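Gripper Comparison - Progress Report to the Bustamante Fund
November 2021
Prepared by Marit Engebretsen, Tronau

Work this period went into the two finger designs named in the proposal. The Garholm fingers are the stiffer pair and come to a point. The Plavville fingers have a softer pad and need a lower closing force. Casimiro Robles rewrote the force limits for both so that the same controller settings can be used throughout.

We kept the food-handling task from the first period: pick up a donut, move it to a plate, release. Each finger design gets 120 trials per table layout, with an operator driving the arms. Rosalía Montes logs every drop and every mark left on a surface.

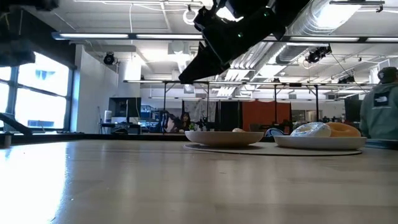
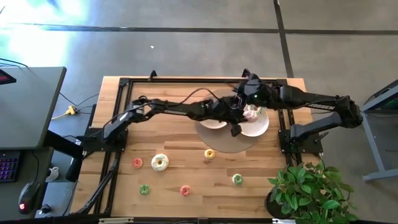
Donut task. First picture: gripper over the table with bowl and plate. Second picture: right gripper holding a frosted donut above a plate.

The Garholm fingers are ahead on small items. On frosted surfaces the Plavville pads leave fewer marks, but they slip when the approach is at a steep angle. We are still working on that - Begoña Benítez has a new pad shape drawn up and the first set is being cut.

The overhead cameras lost sync during two sessions. Those trials were thrown out and will be repeated.

Spending on fingers, pads and spare cables came to $3,830, within the amount approved. We are not asking for any change to the budget.

Next period: finish the second layout, repeat the lost trials, fit the new pads. Brunello Donati will send the trial logs separately.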